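Pleswood Shared Studios: Facilities Help Desk
Ticket 485
Subject: Black backdrop in Salinas room will not behave
Opened by: Yolotzin Ocampo
Assigned to: Leopoldo Ponce
Priority: Low (changed from Urgent by L. Ponce)
Status: Closed

Opened May 19, 2022

Y. Ocampo: The black cloth in Salinas came down again overnight, letters and all. I found the M face down under the radiator. I have ironed this thing twice and it looks like an elephant's knee.

L. Ponce: What was holding it up?

Y. Ocampo: Tape. The good tape, according to the person who bought 39 rolls of it in April.

L. Ponce: That was me. The tape is fine on paper. Please try the small black clips from the Mindent box, top edge only, and leave the tape alone.

Y. Ocampo: Clips are on. Cloth is up. Foam letters went back on after lunch, small word on top, big word underneath. The lowercase letters are lighter and gave me no trouble. The F has opinions.

L. Ponce: Opinions?

Y. Ocampo: It leans. I straighten it, I turn around, it leans. 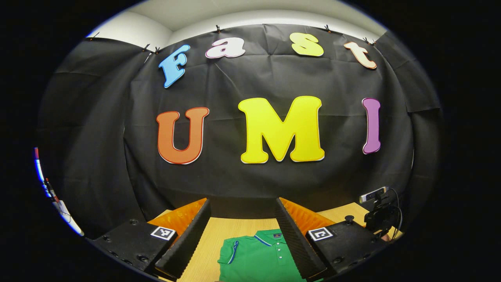

Ticket 485, page 2 of 2

L. Ponce: Thanks, I can read it. "Fast" over "UMI", right order, nothing upside down. Six clips along the top. I'd even out the spacing, as the two near the left are practically sharing a desk. The F is at an angle, yes. I'm calling that style.

Y. Ocampo: And the creases?

L. Ponce: We own one steamer and Pravus has it on the second floor. They say they'll return it when they're done, which is what they said about the ladder.

Y. Ocampo: Fine. Leave the creases. Can I have more clips?

L. Ponce: Box of 100 is in your mailbox. Please don't clip anything to the blinds.

Closed by L. Ponce. Resolution: hung with clips. Steamer request moved to ticket 500.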